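Packaging Reuse in Small Online Craft Shops
Student project report
Harish Pai and Vasanthi Varma
Supervisor: Teun Lambrechts

1. Background

Small craft sellers post a lot of parcels and receive a lot of them too. We wanted to find out how much of the packaging that comes in goes out again with an order. Our survey covered sellers in Keltthorpe and Ilten who work from home.

2. Method

We sent a short form to 90 sellers and had 23 usable replies. Each seller kept a tally in March of boxes, bags and padding received, reused or thrown away. Usha Pisharody let us try the tally sheet at her shop, Sellenetti, before it went out. We changed two questions after that - the first version did not separate paper padding from plastic.

Cardboard boxes were the item kept most often. Several sellers said they use them first for storing ribbon, cord and beads, and post them later if they are still clean.
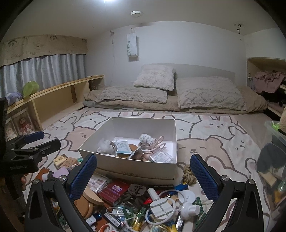
3. Results

The sellers received 392 boxes in the month and reused just over half. Plastic bags did worse. Most were torn on opening, and those that survived were often too creased to send to a customer. Old address labels were the main reason given for throwing a box away.

4. Limits

The tallies were filled in by the sellers themselves and we could not check them. Two sheets arrived without dates and were left out. We did not weigh anything, so the results say nothing about the amount of material saved.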